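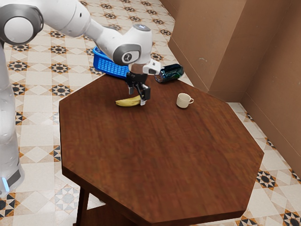 Selon Przemysław Kaczmarczyk, il faut séparer les bananes des pommes dès l'achat, faute de quoi l'éthylène accélère le brunissement. Est-ce mesurable dans une cuisine ventilée ? Les miennes sont tachées au bout de deux jours. Température de la pièce : 23 °C.
Salcedo, 28 janvier 2020

Abdul-Rahman Abugri
Oui, mais la température compte davantage. Visez 14 °C — un cellier convient. Au réfrigérateur, la peau noircit alors que la pulpe reste ferme. Évitez le sac fermé : le gaz s'y accumule.

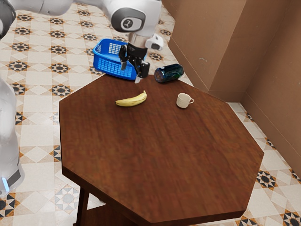

Table octogonale en bois, panier bleu.

Jaltach
Chez moi, film plastique autour des pédoncules. Résultat variable selon les lots, pas de mesure.
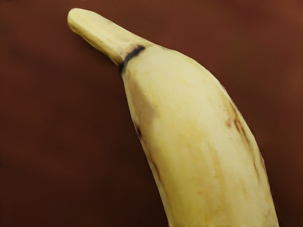 Le passage cité recommande de suspendre le régime pour éviter les points de pression. Rien sur les pommes.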